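Skate park rebuild at Prasuvthorpe gets its last 300 square metres 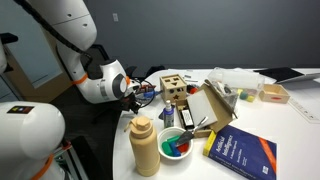 Work on the final stage of the Prasuvthorpe skate park will start in October, after the town council voted to release the money for a beginners' area beside the existing bowl.

The new section covers 300 square metres on the creek side of the reserve, where the old tennis practice wall used to stand. It will have a low rolling course for scooters and balance bikes, two shallow banks and a flat strip long enough for learning to push off and stop. A path will link it to the car park so that parents with prams no longer have to cross the grass.

Council's recreation planner, Merja Seppälä, said the first two stages were built mostly with teenagers in mind and that younger children had been using the edges of the bowl instead.

"We had four-year-olds on scooters rolling through the same spot where older kids were dropping in," she said. "There were a few bumps and a lot of complaints, and both groups had a fair point."

The design was changed after a survey last summer, which drew 435 responses. Of those, 213 asked for a separate space for younger riders. Shade was the next most common request, followed by a water tap and better lighting on the walk up from Mollah Street. The tap and two shade sails are in the plans. The lighting is not, and will go into next year's budget talks.

Concrete work has gone to Troten, the contractor that poured the bowl. Site manager Stelios Karamanlidis said the crew expected to be there for nine weeks, depending on rain.

"The ground down by the creek is softer than up top, so there's more digging than people might think," he said. "Once the base is in, it moves along pretty quickly."

The bowl will stay open for most of that time, but it will close for a few days while the joining slab is poured. Those dates will be posted at the gate. The Mollah Street car park will lose its six northern spaces to a site compound, and riders are asked to use the entrance near the toilets.

Planting along the creek bank will be done by Flokora, a local nursery, using native grasses and a row of paperbarks. Some of the weedy willows there came out in autumn.

Salamatu Issahaku, who has run the Saturday morning learn-to-skate sessions for three years, said she had stopped taking new names because the group had outgrown its corner of the park. She hopes to add a second session once the beginners' area is open – probably an early one, before it gets hot.

Not everyone is pleased. Yasuo Higuchi, whose back fence faces the reserve, told the council meeting that noise already carried on still evenings and asked for a closing time to be enforced. Councillors agreed to put up signs asking riders to finish by 9 pm and to look at the matter again six months after opening.

The plans are on display at the library, and a copy can be picked up from the front desk at the council office.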